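Workshop notes: benches, cork and the wall cabinet

The refit of the bench room at Sturcombe is finished apart from labeling. These notes cover the surfaces and the storage, as several people have asked what was used and whether the same approach would suit the Wisa annex.

Cork was chosen for the horizontal surfaces after a comparison with rubber matting and bare board. Rubber marked the undersides of light parts and held dust. Bare board was quiet enough but let small items skid when the bench was knocked. Cork has neither problem, though it dents under a point load and should not be used for anything with a sharp foot. Sheets are 3 mm thick, glued over the full area and rolled from the center outward. Edges were trimmed after 11 hours, once the adhesive had set. Trimming earlier pulls the granules out and leaves a ragged line that cannot be sanded back.

The boxy cabinet has pale wooden sides and a cork-covered top. The push buttons are set into the top near the front left edge, where they can be reached without leaning over the work. Please keep the area next to them clear. Cups in particular should go elsewhere - the cork is sealed on the upper face only, and liquid that gets in around a cutout will lift the sheet from below.

The large white wall cabinet has a sliding door in place of the hinged pair drawn in the first plan. Hyun-seo Ahn pointed out that a hinged door would swing through the space above the work surface every time someone fetched a part. The sliding door costs some access, as only part of the cabinet can be open at once. Items used daily therefore belong in the open compartment, and spares belong behind the door. The compartment floor is lined with the same cork, cut slightly undersize so that it can be lifted out for cleaning.

Load on the wall fixings was the main concern. That wall belongs to the 1902 part of the building, and the plaster is soft to a variable depth. Danylo Yatsenko drilled test holes before settling on longer anchors, and the fixing schedule is in the maintenance folder. The shelf behind the door should carry small parts only. Motors, castings and full boxes of fasteners go in the floor store.

Cleaning is simple. Vacuum with the brush head, then wipe with a damp cloth that has been wrung out well. Solvents soften the seal and should be kept off the cork altogether. Dents recover partly if left alone, and deeper ones can be filled with granules and glue. Tymofii Yurchenko keeps a jar of offcuts for this.

Still to do: compartment labels, a second coat of seal at the cut edges, and a decision on the leftover sheet. Vakulenko supplied a pack of 200 and will take back unopened sleeves until the end of November. Requests for cork from other rooms should reach Matvii Dmytriv before then, with dimensions.

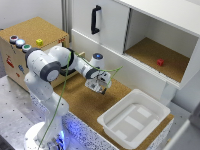

Labels will be printed in one size for both storage units, black on white, and fixed to the front lip of each shelf where they can be read from standing height.

Last updated: November

Recent items
Floor store: new shelf numbering
Wisa annex: survey of sockets and lighting
Returning borrowed hand tools
Adhesives now stocked from Nutov
Hamisi Shirima on drawer runners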